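Doltham Renters' Alliance: Show Us the Savings Before You Raise the Water Bill

Tenants' group questions Clirasstead's "Smart Flow" fee and asks the town to hold off on its vote

DOLTHAM, 16 Jun 2019 - The Doltham Renters' Alliance today called on the town council to put off its vote on the so-called Smart Flow fee, a new monthly charge that would appear on every household water bill in town. The fee is being pushed by Clirasstead, the private company that has run the Doltham water system under contract for the past five years.

Clirasstead says the fee will pay for itself. We have heard that before. The company says new meters and a phone app will help families use less water, and that lower use will cancel out the higher bill. It has yet to show anyone in Doltham a single household where this has happened.

"They keep telling us we'll save money by paying more," said Mireille Hamel, who chairs the Alliance. "I would love for that to be true. I've asked for the numbers three times now, and what I got back was a brochure."

What Clirasstead is promising

Under the proposal sent to the council in April, every home would get a new meter made by Skerkis. Residents would pay for it through a fixed fee, the same for a studio apartment as for a five-bedroom house on Fleury Hill. The fee has no end date. The proposal calls it "ongoing program support," and the Alliance would like to know what is being supported once the meters are in and paid for.

The company's case rests on a pilot it ran at the Fleury Court apartments. According to its own summary, the pilot took in 132 apartments. The summary then gives results for 81 of them. It does not say what became of the rest, whether people dropped out, moved away, or used more water than before. A footnote says only that "units with incomplete data were set aside."

Niloufar Arabzadeh, a retired bookkeeper who went through the summary for the Alliance, said she would not have signed off on it.

"If you leave out that many homes, you have to say why," Arabzadeh said. "You also have to say what the weather was like, and whether anybody fixed a leak that year. They replaced the main shutoff in two of the buildings while the pilot was going on. That alone could change the readings, and it isn't mentioned anywhere."

Where the water goes

The brochure mailed to residents puts most of its energy into telling people to change their habits: shorter showers, full loads of laundry, turn off the tap while brushing. These are fine tips. Most of us got them from our parents, free of charge. 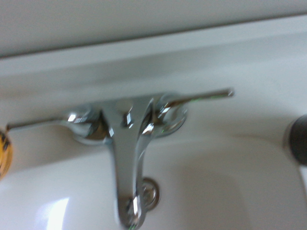

A two-handle chrome faucet on a white sink. The Alliance says the mailing spends too much time on taps and too little on pipes.

What the brochure leaves out is the pipe in the street. Clirasstead's contract requires it to report how much treated water leaves the plant and how much reaches customers. The gap between the two is water that leaked away or was never billed. The company's last public report put that gap at 15 percent. No meter on a kitchen wall and no app on a phone will close a crack under Mill Street.

Residents of the lower end of Mill Street have been calling about standing water near the storm drain since last fall. Craig Lindsay, who rents there, said a crew came out, painted a blue arrow on the pavement, and left.

"The arrow's still there," Lindsay said. "So is the puddle. And I'm the one getting a letter about my showers?"

Renters would pay with no say

The Alliance is also concerned about how the fee would land on tenants. Many Doltham leases let the landlord pass along "all water and sewer charges." A homeowner who dislikes the program can at least call the company and argue. A renter whose water is billed through the building can't open an account, can't log in to the app, and in many cases won't see a reading for his or her own unit. Those households would be paying for a savings tool they are not able to use.

Clirasstead's proposal has one sentence on this. It says the company "will work with property owners to encourage sharing of usage information." There is no deadline and no penalty if the sharing doesn't happen.

Inès Maillard, who manages two small buildings downtown and is not a member of the Alliance, told the group she had not been contacted about it. "I found out from a tenant," she said. "I don't know what I'm supposed to share or how I'd get it."

What the Alliance is asking for

The Alliance is not against new meters. Some of the old ones are plainly worn out, and a meter that reads right is good for everyone. Before any fee is approved, though, the group is asking the council to:

Get the full results of the Fleury Court pilot, with every apartment included and names removed.

Have the savings claims checked by someone who is not paid by Clirasstead or Skerkis.

Require a written schedule for repairing the leaks already reported, beginning with Mill Street.

Put an end date on the fee, and exempt any household that cannot see its own usage.

Council member Régis Millet has said he will ask for the complete pilot data at the next work session. The Alliance welcomes that, and will wait to see whether the data shows up. A similar request last year, over hydrant testing, was answered with a slide show.

Until then, residents should be careful with the word "savings." The estimate on the front of the brochure is marked with an asterisk, and the note on the back says that results will vary and are not guaranteed. The fee carries no such note.

How to take part

Residents who want to speak at the council meeting may sign up at the clerk's window at Town Hall or at the door on the night. Written comments are accepted too. The Alliance is collecting copies of recent water bills, including landlord statements, and asks that account numbers be blacked out before they are handed in. Bills may be dropped off at the Alliance table in the library lobby.

About the Doltham Renters' Alliance

The Doltham Renters' Alliance is a member-run group that works on rent, repairs and utility costs in Doltham. It takes no money from landlords, developers or utility companies.

Press contact: Mireille Hamel, Doltham Renters' Alliance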